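A Place for Every Part: The Case for Fixture Trays in Repair and Reuse Work
February 24, 2019

Organizations that refurbish office computers tend to spend their money on testing software and very little on the surface where the parts are laid down. The Solheim reuse program believes this order of priorities should be reconsidered.

A desktop tower comes apart quickly. The processor, the memory, the drive and the expansion card leave the case within minutes, and each has its own way of being damaged on a bare table. Contacts pick up dirt. A processor slides. Screws travel under whatever is nearest. 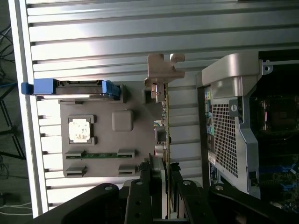
Our position is that every removed component should have a shaped holder, fixed to the bench, and that the holder should accept that component and no other. A memory module belongs in a groove of its own length. A processor belongs in a square recess, with its edges protected. When a technician is called away, a colleague can look at the tray and know how far the work has gone.

The objection most often raised is cost. Solheim paid $588 for its first set of printed trays, including two designs that were discarded. In the year before, the program wrote off 19 processors and 8 memory modules for handling damage alone. The trays did not need long to justify themselves.

A second objection concerns variety, and it deserves more respect. Cases differ, and so do boards.
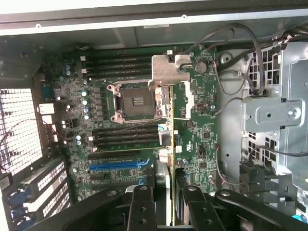

An empty socket is the most delicate thing in an open machine, and the time it stays uncovered should be kept short. That depends on knowing exactly where the processor is. We would therefore accept several tray designs on the shelf, each labeled by chassis type, before we would accept one general tray with loose compartments. Loose compartments become drawers, and drawers fill with parts that no one can match to a machine.

We also recommend that trays be fixed to slotted aluminum. The holders can then be moved closer to the case for a shorter reach, and bolted down again the same afternoon.
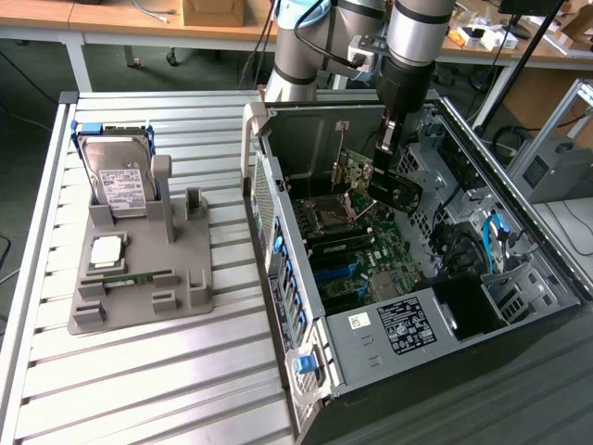
Demyd Zinchenko writes that a workshop handling 800 machines a year can absorb this expense, but that a smaller one should begin with antistatic foam and a marker, and buy trays only once the same model has come through the door several times. He adds that foam can be cut again when the model changes.

We accept the point about scale. Foam wears at the edges, however, and should be inspected every March and replaced where a part no longer sits firmly.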